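We use cookies to remember your preferences and to measure visits. By continuing to read, you accept our use of cookies. Manage settings | Accept

Notes on Teaching a Fold by Hand

It has been my responsibility since September to prepare the written procedure for garment demonstrations at Totevbridge, and a number of colleagues from other groups have asked to read it. The procedure itself is an internal paper and is not especially pleasant to read. I have therefore set down the main points on this page, together with certain observations that did not belong in a formal text.

The work concerns the recording of household tasks with hand-held grippers. A person performs the task with the tool in the hand, and the recording is later used to train a policy for a robot that has the same type of fingers. We have also used remote control, and we continue to use it for tasks in which the reach of the arms is part of the problem. For cloth, the hand-held method has been preferred. An operator working by remote control feels nothing of the fabric and tends to pull too far before noticing that a seam has turned over. An operator holding the tool directly receives at least some sense of tension through the grip.

The present series is called Grandine. It covers the picking up, spreading and folding of clothing on a bed. The target is 600 accepted demonstrations, divided among 12 operators. A demonstration may run for up to 60 seconds, after which it is stopped and entered as incomplete. Incomplete recordings are kept in a separate folder and are not deleted, as Lenka Halás has found them useful in her work on recovery from a failed grasp.

The choice of a bed as the work surface was debated at some length. An earlier series, Tang, was recorded entirely on a flat table, and the resulting policy performed well on flat tables. When the same policy was tried on a mattress, the fingers pressed into the surface and gathered the cover together with the garment. A mattress gives way under the tool and the cloth follows its shape. It was decided that Grandine would be recorded on the softer surface from the first day, and that operators would receive separate instruction for it.

That instruction begins with the approach to a corner. The tips of the fingers should come down at a low angle, close on the fabric only, and lift a small peak before any sideways movement is made. Operators who skip the lift will often drag a second layer along with the first. It is a difficult habit to correct once it has formed, and we now spend most of the first hour of training on it.
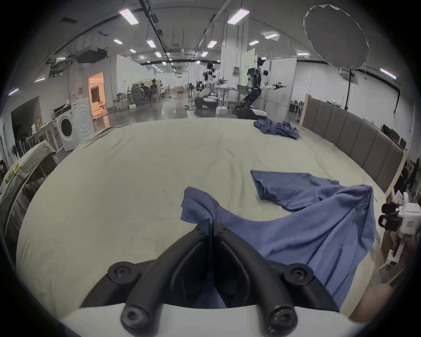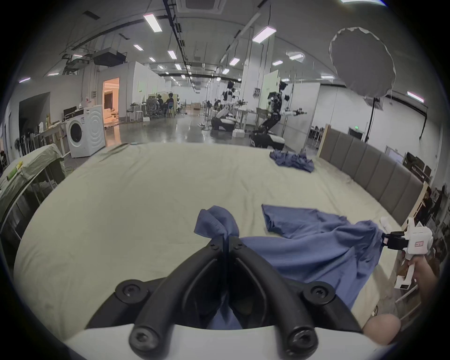

The blue garment held by its corner, in both views; the second view also includes the white gripper.

The use of two grippers requires further comment. In the early weeks each operator was free to decide when the second tool should enter. The recordings that resulted were very different from one another, and the policy trained on them hesitated at the moment when both hands were needed. The procedure now states that the first gripper takes its corner and holds still, and that the second gripper moves only after the first has stopped. Jarmila Kubíček proposed this rule and tested it over 37 demonstrations before it was adopted. It makes the motion slower – some operators have said unnaturally slow – but the point at which one hand waits for the other can now be found in every recording.

Several smaller provisions were added in the same revision:

The operator does not touch the garment with bare fingers between the start and stop signals. Smoothing by hand is permitted only while the garment is being reset.

The starting position of the garment is changed for each demonstration. It may be dropped, bunched or laid partly flat. It should not be arranged to make the first grasp easier.

A slip is to be continued from, and a missed corner is to be attempted again in the same recording. We ask operators not to restart for the sake of a cleaner result.

Other garments may remain on the bed. The policy will have to work among them in due course.

On the matter of slips, I would ask readers from other groups to consider their own practice. Our first instructions asked for clean demonstrations, and the operators complied with great care. The policy consequently had no material from which to learn what should follow a mistake. It would close on nothing and proceed with the fold as though it held the cloth.

Two questions remain open. The first is whether sleeves should be treated as a separate stage or folded in with the body of the garment, and opinion here is divided. The second concerns the transfer of these recordings to Womau, whose group works with a different finger shape and a stiffer grip. Lenka Halás will prepare a short comparison of the two tools, and I expect to report on it once the shirts are finished and the recording of towels has begun.

Subscribe to our newsletter to receive new posts by e-mail. You may unsubscribe at any time.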